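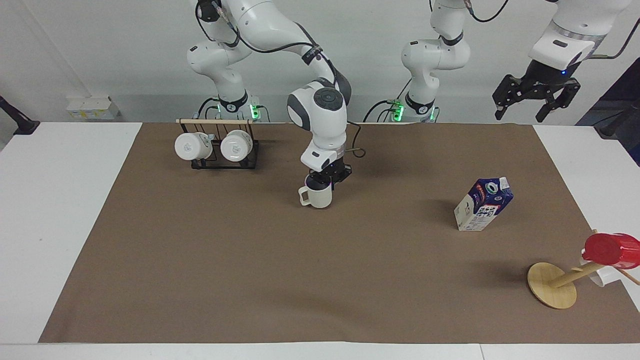
Both arms on the mug task, right arm carrying.

Forum > Small Automation > Buying and Budgeting
Thread: Second two-arm cell or spend it on grippers and spares?

benchtop_oddur
Posted 9:14 am

We have one two-arm cell running tabletop work: mugs onto a rack, mugs off a mug tree, carton handling. Budget opens again in September and I have to hand in a number before then. There are two ways to go and I'd like opinions from people who have bought this stuff with their own department's money.

Option A is a second complete cell. Two arms, two grippers, tables, cameras, mounts, a computer. We would get it through Funusar, same as the first one.

Option B is to keep the one cell and spend less money on it. Spare gripper, spare set of fingers in a couple of shapes, spare cables, a better light setup, and a service plan on the arms.

My manager likes A because it's easy to explain. I lean B but I don't have a good argument written down yet.

Oddur Ásgeirsdóttir

kettlebridge
Posted 9:40 am

B, and I don't think it's close. What were your hours down last year and what caused them? If the answer is cables and fingers, a second cell doubles the number of cables and fingers you don't have spares for.

We ran one arm pair for a long time with no spare gripper. One went back for repair and the whole bench sat for 35 days. The repair bill wasn't the painful part.

benchtop_oddur
Posted 9:58 am

Most of the down time was cables, then one gripper fault. I have the log but it isn't sorted by cause. I'll do that this week.

pallet_dan
Posted 10:21 am

Going to disagree with kettlebridge. Two cells gives you a spare for everything, because you can rob one to keep the other going. You also get more throughput when both are up. A spare gripper in a drawer does nothing all year if you're lucky.

Also, prices. The Funusar quote we got was good for 94 days and the next one was higher. If you have money in September, use it on the thing that gets more expensive. Fingers will always be cheap.

kettlebridge
Posted 10:33 am

Robbing one cell to feed the other means recalibrating both. I've done it. You lose the morning on the first one and the afternoon on the second.

And where does the second cell go? People forget floor space. Tables, power, network drop, a wall behind it that doesn't throw glare. Somebody has to pay for that too and it's never on the robot quote.

mlarsen_lab
Posted 11:05 am

What are you picking up? Everyone is arguing about arms, but with tabletop work it's the fingers and the props that eat your time. Ceramic, cardboard and plastic don't all want the same finger.

benchtop_oddur
Posted 11:47 am

Fair question. Standard two-finger parallel grippers on both arms, nothing fancy. Objects are ceramic mugs, a plastic cup, a milk carton, a wire mug rack and a wooden mug tree. Everything is done on brown paper over the tables. I buy the paper by the roll and it goes in the consumables line.

The mugs are simple enough to plan for. There's a rim and a handle, and the body is stiff. The carton is the one I'd spend money on. It has flat sides, but they give if the fingers close too far, and it gets handled lying down as well as standing up.
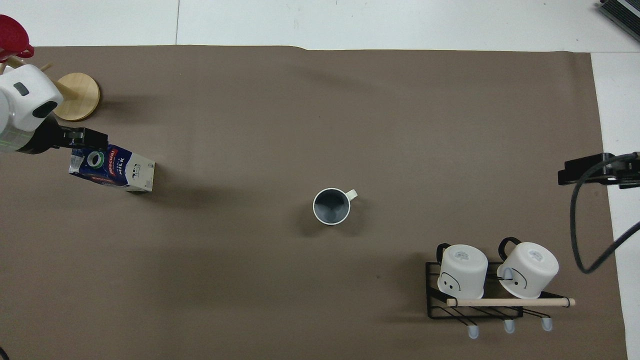

With square fingers you have a decent flat area against the side of the carton, so I'd keep that shape and only change the pads. I have a quote from Zirkonar for soft pads at 635 for the set, both arms. That seems high for rubber. Has anyone bought theirs, or do you all cut your own?

mlarsen_lab
Posted 12:10 pm

We cut our own. Sheet silicone from the hardware supplier, contact adhesive, sharp knife. They come off after a while and you glue new ones on. If you need every set to be identical, for example because you compare runs from month to month, then buy them. Ours vary and it shows up in the results.

pallet_dan
Posted 12:16 pm

635 for pads is silly. That's my whole input on pads.

jugah_user_2
Posted 12:52 pm

We use Jugah pads on a similar gripper. Not cheap either, but they bolt on, so there's no glue to clean off. Changing a pair takes a few minutes. Check the bolt pattern before ordering. Ours needed an adapter plate and that was a separate invoice with its own shipping.

On the bigger question, I'd go B this year and put A in as a planned request for next year. Purchasing treats a planned request much better than a surprise one, at least where I work.

benchtop_oddur
Posted 1:30 pm

I like the idea of putting A in as a planned request. My worry is that if I ask for the smaller amount now, that becomes the number they expect from me every year.

kettlebridge
Posted 1:44 pm

That does happen. Split it on the form. One line for equipment, one line for maintenance and consumables. Paper rolls, pads, replacement mugs and cables go in the second line and get renewed without a fight. Keep the spare gripper in the first line so it reads as capital.

And put replacement objects in there for real. Mugs get chipped. Cartons go soft. If you need the same carton brand and size to keep your runs comparable, buy extra now, before the packaging changes on you.

pallet_dan
Posted 2:05 pm

OK, the carton point is a good one. We lost a comparison set that way with a cereal box.

I still think you're underrating the second cell. If a person is being paid to run the bench, they can watch two. Labor is the large number in all of this and it's missing from both options.

mlarsen_lab
Posted 2:22 pm

Depends how it's run. If the arms work by themselves, sure, one person can watch two. If a person is driving both arms by hand, then a second cell means a second person. Oddur, which is it?

benchtop_oddur
Posted 2:40 pm

Mixed. Mostly a person driving, with some runs on its own. So Dan's math works for part of the day only. I can't get a second operator approved this year, I already asked.

pallet_dan
Posted 2:51 pm

Then I'd drop to B as well. Without the operator you'd have an expensive table. You could have led with that!

kettlebridge
Posted 3:03 pm

Service plan: read what it covers before you sign. The one we had through Nustham covered the arms and the controller but left out grippers and all external cables. External cables were the only thing we ever broke. We didn't renew.

jugah_user_2
Posted 3:20 pm

Same experience here with a different vendor. Ask for the exclusions in writing, and ask what the loaner policy is. A loaner arm within 3 working days was worth more to us than the parts coverage.

benchtop_oddur
Posted 4:15 pm

Thanks, all. Draft for my manager as it stands now:

Equipment line: one spare gripper, one spare set of square fingers, lighting.
Maintenance line: cables (two full sets), pads, paper, mugs and cartons.
Service plan: only if cables are covered or there's a loaner.
Next year: second cell, tied to a second operator.

On pads I'll order one set from Jugah if the bolt pattern matches, and cut a set from sheet silicone to compare. I'm going to sort the down time log by cause tonight and attach it. If someone has a sample quote with the exclusions spelled out, please message me, prices blacked out is fine.

pallet_dan
Posted 4:29 pm

Add shipping as its own row. Up to a tenth of our last order was freight and I had to go back and ask for it.

mlarsen_lab
Posted 4:48 pm

Sent you a quote by message. Page two has the exclusions.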